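4. What changed for the packers

I spent most of June on the packing floor at Bundska, a snack wholesaler that makes up mixed trays for small shops, and I want to talk about the people first and the machine second. The machine is called Waster (yes, everybody has made the joke already). It was put in by Fortin to take over the dullest part of the job, which is picking up packets and setting them in trays. The packers I interviewed had been doing that by hand for years, and they had a lot to say!

Before any of it could run, somebody had to show it how. Fortin's way of doing this is to have people do the picks themselves with a hand-held gripper, over and over, so the policy learns from what they do. At Bundska the somebody was the packers. We logged 1,277 demonstrations from them, and I did 39 of my own, mostly bad ones, which I left out of the analysis.
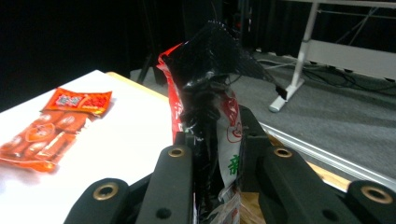
The first thing people told me was how strange it felt to go slow. Lungile Maluleke had packed by feel for so long that she had no words for what her hands were doing, and now she had to find some. Where do you pinch a bag of chips so it stays upright but doesn't get crushed? She knew, of course -- she'd just never had to say it. By the second week she was explaining it to the engineers, and they were writing it down. She told me it was the first time anyone upstairs had asked her how the work was done.

That came up again and again in the interviews. Of the 34 people I talked to, most did not bring up losing their jobs until I asked (and then they brought it up at length). What they wanted to talk about was who gets listened to. Packing used to be the place you started and hoped to leave. Once demonstrations counted as training work, it had a pay grade of its own, and people from the loading side began asking for a turn.

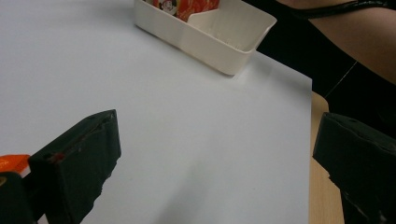 Figure 4. (a) Demonstration table, gripper open, with a red and orange package standing in the tray.

The less happy part is the pace. Hand packing has its own rhythm, and you can chat through it. Demonstrating is different, because you have to start and stop each take cleanly, and talking throws you off. Brayden Lemieux called it "quiet work" and he didn't mean it kindly. He missed the gossip! His shift ended up agreeing on a break after every block of takes, which wasn't in Fortin's plan at all, and the retake rate didn't get any worse for it. Management kept the breaks.

There was also an argument over retakes. The logging software, Ponimell, flagged 331 takes for review, and at first each flag showed up next to the packer's name. People hated this, and I can't blame them. Some began repeating easy picks and skipping the awkward packets, so the data got tidier and a good deal less useful. The names came off the review screen on 2nd January, and the awkward packets came back soon after.

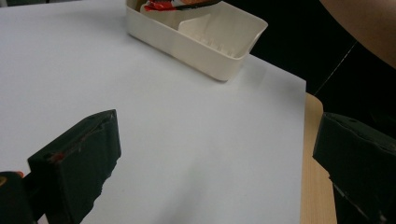 Figure 4. (b) Demonstration table, with nothing held between the gripper fingers.

I asked everyone what they would change if we did it over. Lungile wanted the packers in the room when the trays were chosen, as she had opinions about dividers that would have saved a lot of fiddling. Brayden wanted a radio. Several people wanted to see the robot run on their own takes, and when we finally set that up they stayed past the end of the shift to watch it, picking out whose habits were whose. Section 5 goes into how those habits show up in the learned grasps.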